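Slide 6. Routine care of the two-arm cell at Kosano

Good morning. Vivek Kanaujia has covered purchasing, so I shall confine myself to upkeep.

The cell is inspected after every 70 hours of operation. Cables are checked first, then shell screws, then the finger joints of each hand.

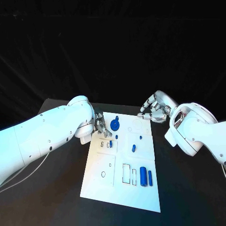
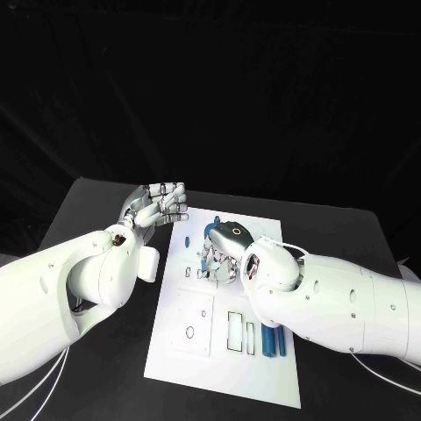
Any screw that has worked loose is tightened and entered in the log under form 502. Finger faults are referred to Rosalie Hubmann at Varnus. Operators must not open a hand themselves.

Pause for questions on the log. The next slide gives the parts list, which will be revised in March.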